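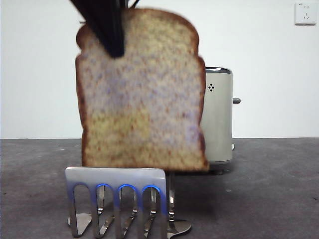 A slice of white sandwich bread and a metal rack. The soft loaf still outsells every other kind in Gorthorpe.

The Loaf That Stayed

The ovens at Michalski Bakery in Gorthorpe are lit at midnight, and the first tins go in before two. By five in the morning the front shelves hold rye, seeded rolls, a dark sour loaf and row after row of plain white sandwich bread. The white bread sells out first. It has done so for as long as anyone behind the counter can remember.

Gorthorpe has 3,023 residents and one bakery. The nearest supermarket is in Tranengate, 24 miles down the valley, and it sells sliced bread for less than half what Michalski charges. People drive there every week for detergent, frozen peas and dog food. Many of them still come home and buy their bread on Main Street.

Lăcrămioara Cârstea has run the bakery for 12 years. She bought it from the last of the Michalski family and kept the name, partly to save money on a new sign. She had trained on hearth loaves and planned to drop the tin bread within a month.

"I thought it was bread for people who didn't like bread," she says. "Then I looked at the order book and saw what was paying the rent."

What she dropped instead was the old recipe. The white loaf she inherited was mixed and baked in under three hours, with plenty of yeast and a bag of improver. Hers starts the afternoon before, when a quarter of the flour is mixed with water and a pinch of yeast and left in a covered tub. The rest of the flour goes in at night with milk, butter, salt and a little sugar. The dough gets one long rise, is shaped tight and goes into tins brushed with oil.

The slow start gives the bread more flavor, and it also keeps better. A loaf made the old way was dry by the second day. The new one is good for sandwiches for three days and for toast for two more.

Customers noticed. A few complained that it tasted sour, and Cârstea cut the overnight portion twice before they stopped. The crust was another argument. She likes it dark. Parents packing school lunches wanted it pale and soft, so the loaves now come out a few minutes earlier than she would choose. She bakes 12 dark ones each morning for the people who ask.

The flour comes from Brevska, a mill on the river north of town that nearly closed when the larger bakeries in the region moved to bulk suppliers. It runs steel rollers for white flour and one pair of stones for everything else. The wheat changes from year to year, and after a wet summer the dough can turn slack and sticky. Cârstea adjusts the water by feel and writes the amount on a card taped above the mixer. The cards go back to her first winter in the shop.

Slicing is the one part of the job she dislikes. The machine is older than she is and will tear a loaf that is still warm, so nothing goes through it until the crumb has set. That takes a couple of hours, and there is usually someone at the counter at opening time who wants a sliced loaf and does not want to wait. Regulars have learned to come after eight.

How thick the slices should be is a matter of some feeling in town. The machine has two settings. The thin one suits sandwiches, and the thick one is meant for toast, though it sticks in older toasters with narrow slots. The café across the street takes thick slices, grills them on one side and serves them with butter and plum jam. The school kitchen takes thin.

Stale bread rarely goes to waste. Ends and broken slices are dried in the cooling oven and sold as crumbs in paper bags. In January, when trade is slow, Cârstea makes bread pudding in the roasting pans and sells it by the square - it is the only sweet thing she bakes, and she has turned down every request for cake.

She still makes the hearth loaves she trained on, and they have found their buyers, many of them people who moved to the valley to work from home. On a good morning she sells a couple dozen. The tins take up the rest of the oven, and when the last of them are out she turns off the lights in the back, takes a heel of the white loaf and eats it standing up with salted butter.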